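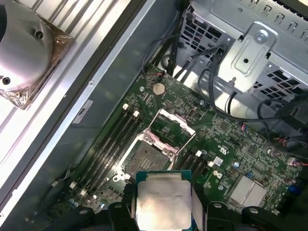 April 19, 2024

Bread day! I have been waiting for this since February, when Evanthia Manolakis handed me a jam jar with two spoonfuls of her rye starter in it and told me to leave it alone for a week. I didn't leave it alone. I fed it every morning and looked at it every evening, and it sulked, and then last month it suddenly got the idea and climbed right out of the jar.

So today was the big loaf. 500 grams of the dark flour from the mill at Plunley, 20 of salt (too much, I know, will go down next time), a fistful of caraway, and water until it felt like wet cement. Evanthia says rye is never supposed to feel nice and I should stop trying to knead it. She's right. Stirred it with the handle of the big spoon, scraped it into the tin, smoothed the top with a wet hand and went out to plant peas.

The peas are in, by the way. Two rows along the fence, and I put the netting up the same afternoon for once in my life. The pear tree has blossom all the way down one side and almost none on the other, no idea why, but oh, the bees were loud in it. I stood there with mud up to my elbows and just listened.

Back in at four and the dough had come up to the rim with little pinholes all over the top — exactly what she told me to look for! Into the oven, hot for the first bit and then turned down. The whole house smelled of it, right up to the attic.

Now the hard part, which is not cutting it. It's wrapped in the blue towel on the shelf and I've been told tomorrow at the earliest. Wei from next door knocked to ask what the smell was and I've promised half, so I can't even cheat and hide the evidence.

Things to remember: less salt, a longer bake, buy a second tin. Ask Evanthia if the starter can go in the fridge while I'm away. Library books are due back too, and I still have 237 pages of the fat one to go.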